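October
By Abundio Xolalpa

4. What a small-town tech gathering leaves behind

4.1 The gathering and the people who came

Much of what has been written on regional technology weeks looks at the larger cities, where the hotels are full anyway and a few more visitors with lanyards hardly show up in the takings. Skusthorpe is a very different sort of place, and I should admit at the start that I have grown rather fond of it over the course of this work. It has one proper high street, a market hall with a leaking porch, and a community of blockchain enthusiasts that began in the back of a bookshop and has been outgrowing its rooms ever since. When the organisers decided to hold a full week of talks and workshops under the name Grerkumness, a good many of the townspeople assumed it was a folk festival, and several turned up on the first evening in the hope of dancing.

The door records, which the organisers very kindly let me copy out by hand, show 2131 entries over the week. An entry is one person passing the desk once in a day, so somebody who came every day is counted every day, and readers should keep that in mind before setting the figure beside those published for other events. The programme listed 44 sessions. Of these, 20 dealt mainly with digital tokens and the wallets people keep them in, and the remainder wandered quite happily between payments, small-business software, robotics, art and the question of how to get a decent internet connection in the villages to the north.

It was the mixture that most people wanted to talk to me about. A woman who keeps the wool shop told me she had gone in for the payments talk, stayed for two others she could make neither head nor tail of, and come out with a scheme for selling patterns to customers abroad. Her account is typical of the longer interviews, in that the useful thing was seldom the thing the person had come for. 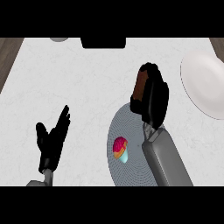 Figure 3. Two robot arms over a marble tabletop (computer rendering).

4.2 Tokens in the till

For the length of the week, visitors could spend a local token called Zallura in the shops and cafés that had agreed to take it. It was bought at the welcome desk for ordinary money and could be changed back at the same rate until the closing evening. The organisers had thought hard about this last point – there had been a good deal of worry in town about people being left holding something they could not spend – and I think the care they took explains much of the goodwill we found later on.

In all, 421 wallets were opened. We had expected most of the spending to happen in the evenings, when the talks were over and the pubs were busy, but the liveliest stretch of the day came before the morning sessions, and the bakery took more tokens than any other business. The baker put this down to the queue. People standing in it could watch somebody else pay, see how it was done, and ask a neighbour for help if their own telephone was being difficult. By the middle of the week she had given up explaining the system herself and simply left it to the customers.

Matters went less smoothly at the market. The stalls share one rather feeble signal, and payments made through Baláž, the wallet software chosen for the trial, sometimes sat waiting long after the vegetables had been bagged. Stallholders dealt with this in their own ways. Some wrote the sum in a notebook and trusted the buyer to come back, a few went over to cash for the rest of the day, and one gave away a cauliflower. We have treated all delayed payments as completed where the wallet record shows them arriving before midnight, and left out the others, so the market totals are probably a little low.

4.3 How people spoke about it afterwards

We went back to the same shopkeepers once the visitors had gone home and asked them, over a great many cups of tea, whether they would take part again. Most said they would, though their reasons had little to do with the token as such. They liked having strangers in town out of season, they liked the chance to talk to one another about something other than parking, and quite a few mentioned that their grown-up children had come home for it. Those who were unwilling spoke chiefly of the time it had taken to square the tokens with the day's books. This is a fair complaint, and one we heard even from traders who had otherwise enjoyed themselves.

It would be unwise to read too much into a single week in a single town, and the interviews lean towards people who like a chat. Even so, the complaint about bookkeeping came up often enough that we return to it in the next section, where the wallet records are set against the shopkeepers' own daily sheets.

This site uses cookies to remember your reading preferences. Accept | Manage settings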